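Budgeting for wrist cameras on a small handling cell
Asked in Equipment and Purchasing
7 replies · 19 shares

Shuk-fan Tsai

I am preparing the equipment request for our training workshop at Grullgate, to be submitted in December. The request covers one tabletop arm with a two-finger gripper, to be used for picking up and putting down ordinary grocery packaging: tubs, cartons, cans and similar items. The arm and gripper have been quoted by Suslow and the price is settled.

My difficulty concerns the cameras. The quotation includes a small fixed-focus camera mounted at the wrist and lists an overhead camera as an optional extra. My head of department has asked that optional extras be removed wherever possible. May I ask whether the wrist camera alone would be sufficient for this kind of work, and whether there are other costs which I ought to enter now? Our financial rules do not allow a second request within the same year. I should add that the students will need to record which product has been picked up, and the supplier's brochure (the Erkeo package) states only that the camera is "suitable for close work".

Reply · Share (4)

Kwan-ho Kong

I would advise against removing the overhead camera. Our department bought two arms on the same terms and omitted it, and we were obliged to find the money from the repairs budget some months afterwards.

A wrist camera is of great use in the last part of the approach, when the gripper has to be lined up with the object. It is much less useful for deciding which object is on the table, as by then the item may be too near for the lens. If your students must record the product, something has to look at the table from a distance before the arm moves. You may either pay for an overhead camera or program the arm to stop further back and look first. The second course costs nothing to buy but lengthens every cycle. In our case it added nearly 4 seconds to each pick, which was acceptable for teaching and would not be acceptable elsewhere.

With regard to other costs, I would suggest that the following be entered in the request:

- a mounting post or bracket for the overhead camera, which is often quoted separately
- one spare cable for the wrist camera, as these bend constantly
- spare finger pads
- a blind or screen, if the table is beside a window
- staff hours for setting up

The staff hours are usually the item left out. We allowed 7 hours and used 30. The supplier should also be asked to state in writing the nearest distance at which the wrist camera is in focus. If the answer is that it depends on the application, please ask again.

Reply · Share (7)

Workshop Office, Tam Building

Wrist only is fine if you put barcodes on everything. Cheaper too. We did not buy the other one.

Reply · Share

Shuk-fan Tsai

I am grateful for both replies. Barcodes would unfortunately not suit our purpose, as the students are expected to work with the packaging as sold. I have written to Suslow concerning the focus distance and have kept the overhead camera in the draft, together with the bracket, the spare cable and an increased allowance for staff hours. The blind has been entered under furniture, where I am told it is more likely to be approved.

Reply · Share (4)

Kwan-ho Kong

That seems a sensible arrangement. If the overhead camera is questioned, I would attach a view from the wrist to the request, as it tends to settle the matter more quickly than a written argument.

Reply · Share (4)

This site uses cookies to remember your settings. By continuing to browse you accept our use of cookies.
Accept · Manage settings

Shuk-fan Tsai

The revised justification for the overhead camera now reads as follows, should it be of use to other departments. The students' task requires the product to be named as well as grasped, and the wrist camera cannot be relied upon for the former once the gripper is close. At such a distance a green container takes up almost the whole view, neither its rim nor its base can be seen in full, and the yellow lettering on its darker green band is too blurred to read. The strong white area to the right has also been cited in support of the blind. The overhead camera and its bracket are accordingly requested as essential items, and the wrist camera is retained for alignment only.
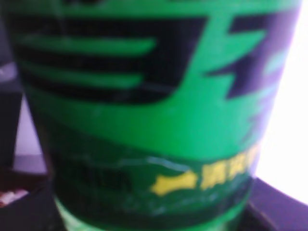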